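Kheri Barasa irons her pillowcases and will not be talked out of it. She told me so before I had my coat off, and then she put the kettle on, and we were well into our second cup before I remembered that I had come to ask her about fitted sheets.

She ran the linen room at the Hekel guesthouse for 17 years, and these days she teaches a small evening class in what she calls "keeping house without crying." People come for the stain lessons, mostly, but it's the bedding night that fills up first. "They bring their own sheets," she said. "I ask them to. It's no good learning on mine, mine have been behaving for years!"

I asked what the guesthouse was like, and she laughed and took a good while answering (I was glad to let her). There were 40 beds in the high season, one long table, and a shelf system she inherited from a woman who labeled everything in green ink. "Everything white, everything the same size," she said. "You could do it half asleep, and some mornings I did. Then I came home and had children, and every bed in the house was different and every sheet had rockets or rabbits on it. I had to start over."

The children are grown now, but she still has a soft spot for a loud sheet. She thinks plain bedding in a child's room is a missed chance. She also thinks most of us buy too much of it. Two sets for each bed, she says, one on and one in the cupboard, and a third only if somebody in the house is under five.

Her washing advice is simple enough. Sheets go in at 60 minutes on the ordinary cycle, never with towels, and they get a good shake before they go on the line or in the dryer. "The shake is the whole thing," she told me. "A fitted sheet will swallow a sock, a washcloth, a whole pajama leg, and then you've got a wet ball in the middle."

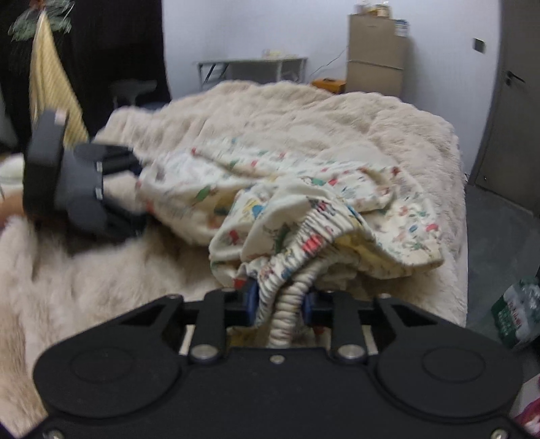 Folding is where most people give up, and Kheri has a lot of sympathy for them. She likes to work on a made bed, where there's space to spread out and the sheet can't slide onto the floor. "You start with a heap, everybody does," she said. With a cream one covered in little cartoons, all bunched up on a fluffy blanket, she wouldn't bother hunting for a corner right away. She would take hold of the ruffled elastic edge, pinch it firmly, and follow it along until a corner came to her. The corners get tucked one inside another, the elastic is laid toward the middle, and after that it's a rectangle like any other — or near enough.

"Near enough is fine," she added, pouring again. "It's going in a cupboard. Who's looking?"

I went home and tried it on my own bed, twice. The second one even stacked.

Recent interviews
Sillen and the long hunt for a quiet washing machine
Mending night at Zokance
A pantry in one afternoon
The Rattanakul kitchen, before and after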